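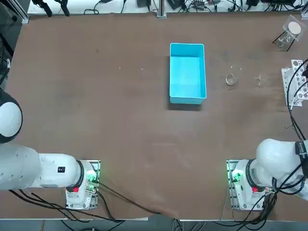 Pre-opening safety checklist: women's drop-in and advice sessions, Flosance centre, Zuter Street
Reviewed each May and after any reported incident. Completed by the session lead. Mark each item Yes, No or N/A and comment where the answer is No.

Section A. Entrance and arrival

A1. Street door closes and latches without being pushed. No
Comment: Latch catches on the second attempt. Closer arm to be adjusted by Desmet. Door to be staffed until this is done.

A2. No sign visible from the street names the service. Yes

A3. Entry phone answered from inside before the door is released. Yes
Comment: Evening cover still depends on one handset. Second handset requested.

A4. Exterior light works on both sides of the step. Yes

A5. Visitor log asks for first name or initials only. Yes
Comment: Old sheets with a surname column found in the drawer and shredded.

Section B. Interview rooms

B1. Caller and adviser can both reach the door without passing each other. Room 2: Yes. Room 3: No
Comment: Desk in room 3 has been moved back against the wall. Room not to be used for disclosures until the layout is restored.

B2. Speech at normal volume cannot be made out in the corridor. Yes
Comment: Tested with the Radier ventilation unit switched off. Repeat with it on – the duct runs above both rooms.

B3. Panic button tested and acknowledged at the front desk. Yes 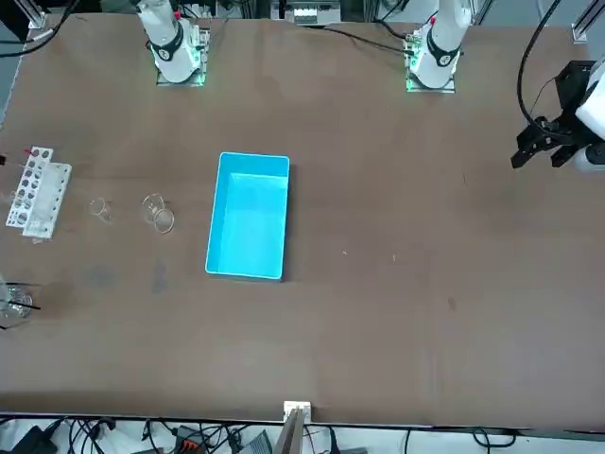
B4. Interpreter list is current and shows which interpreters are women. No
Comment: Two entries out of date. Callers must be asked whether they know the interpreter before the call is connected. This applies to telephone interpreting too.

Section C. Records and phones

C1. Case files locked away at close. Yes

C2. Safe contact times recorded for every open case. No
Comment: 285 files checked, 81 without a contact time. No outgoing calls or texts on these until the caller has confirmed one in person.

C3. Outgoing calls show as withheld. Yes

Section D. Fire and evacuation

D1. Rear exit clear and opens outwards. Yes

D2. Assembly point is out of view of the main road. Yes
Comment: Moved to the yard behind the Desmet workshop. Plan on the kitchen wall still shows the old point – replace.

Outstanding: A1, B1 (room 3), B4, C2. Recheck before the next evening session.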